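## 3. Storage of small things in a shared study room

Our group (Ye-ji Um, Deolinda Falcão and me) studied how students at Cornedby keep small things like cables, keys and pens. We asked 11 students to use a lidded box for the whole of November. Before this, most of them left everything on the desk.

We compared plain boxes with printed ones. Our idea was that a box with a nice picture stays on the table, and so it is used more. The answers were mixed -- seven students liked the printed lid, but two said they did not want to put other things on top of it.

The printed box has black sides and Van Gogh's "The Starry Night" on the lid. 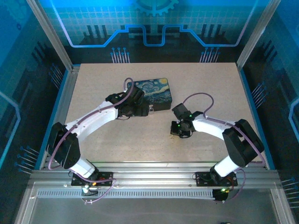
Kirsty Entwistle wrote in her answer sheet that she would choose a plain box next time, as she always forgot what was inside and a plain lid can take a label. We did not test labels. They are planned for the second part.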